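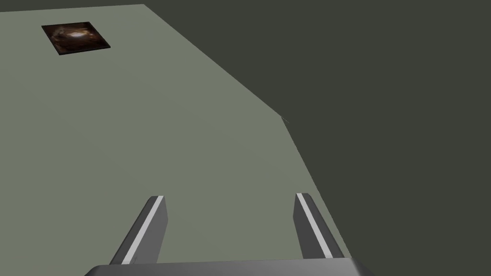 Buying a First Robot Arm for the Workshop: Notes on Where the Money Goes

My budget was 3,551 dollars, a number I reached by selling a table saw and checking under the couch cushions. The arm I wanted cost 2,947. I did the subtraction, felt rich, and ordered it. Please do your own subtraction after reading the rest of this page.

Simulate first. Most small arms come with a model you can load into free software. Put in a plain flat table, one small flat object, and the gripper, and spend a few evenings failing there. A coaster-sized square near the far edge of the bench will teach you more about reach than the spec sheet does. Mine taught me that "maximum reach" is measured with the arm stretched out like a man changing a lightbulb from the wrong chair.

Measure the bench, then the arm. Tape the working area out on the real top before you pay for anything. Leave a margin at the sides, too. A finger that clears the table edge by a hair on screen will find the vise on Saturday mornings and most evenings.

Price the gripper separately. The Vika starter kit I looked at listed one as "compatible," a word meaning "sold elsewhere." Two parallel fingers will handle most workshop jobs. Check how wide they open, and check how they do with thin things lying flat. Picking up a tile is a different job from picking up a block, and you may want a raised strip to set thin parts on - scrap pine works fine.

Budget for the dull stuff:
Mounting plate and bolts
A stop button you can hit with an elbow
Spare finger pads
A power strip that isn't already running the shop vac

Ask about spares before you need them. Kerstin Eide, who has owned two arms longer than I've owned one, keeps a fifth of her budget back for parts. I kept back nothing and spent October waiting on a cable.

Used is fine, with questions. Thịnh Tô got his secondhand in Dinville for 2,000 and it has been no trouble. Ask to see it move through every joint, and ask for the power supply by name. Sellers forget it with remarkable consistency.

Don't buy the extended warranty until you've read what it calls "normal use." Mine excludes dust. I own a wood shop.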